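How a Robot Arm Learns to Pick Up a Card
By Njål Fjeld

A shared workshop is a place where people pay a little each month to use the same tools. The one called Monditz has saws, a sewing corner and a long metal table. The table is for robot arms.

Members have been building there since May. They want two arms that can sort picture cards, the kind used in memory games. A person can do this without thinking. For a robot, each small part has to be worked out.

What is a robot arm?

A robot arm is a bit like your own arm. It has stiff parts, like your bones, and joints where it bends. Inside each joint is a motor. Cables carry power to the motors and messages from the computer.

At the end of the arm is a gripper. It does the job of a hand, but most grippers have far fewer fingers than you do. The fingers open and close. They don't feel things the way your skin does.

Why is the table made of metal?

When an arm swings, it pushes on whatever holds it up. If the table wobbles, the gripper ends up in the wrong spot. A heavy table with slots is good for this. You can bolt a plate to it, fix the arm to the plate, and move everything later if you change your mind.

The grooves are a problem for cards, though. A thin card can tip into one. So the builders put a long green sheet down the middle of the table, with a wavy pattern like marble. The cards go on that.

The hard part

Try this at home. Put a playing card flat on a table and pick it up using only your thumb and one finger. You probably slid it to the edge or bent up a corner with your nail.

A gripper has to come down to just the right height. Too high, and it closes on air. Too low, and it pushes hard on the table, which can bend a finger or make the arm stop. Card work is done slowly for that reason, at a speed of up to 90 millimeters each second.
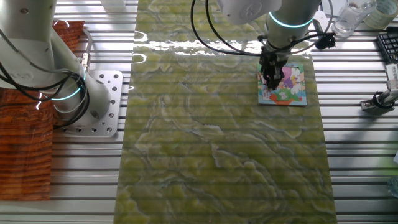 Teaching the arm

The program for this job is named Mikarari, and it has 3977 lines. Most of them are about safety, such as when to slow down and when to stop.

The builders move the arm to a good spot and save it. Then they do the same for the next spot. The computer plays the spots back in order. If the card is missed, they change one number and run it again. They planned 200 tries for the first card.

Rules at the table

Keep your hands away while an arm is switched on.
Tie back long hair.
Know where the stop button is before you start.
Tell the other people at the table before you run a program.

Words to know

Joint: a place where the arm bends or turns.
Gripper: the part that holds things.
Program: a list of steps for a computer to follow.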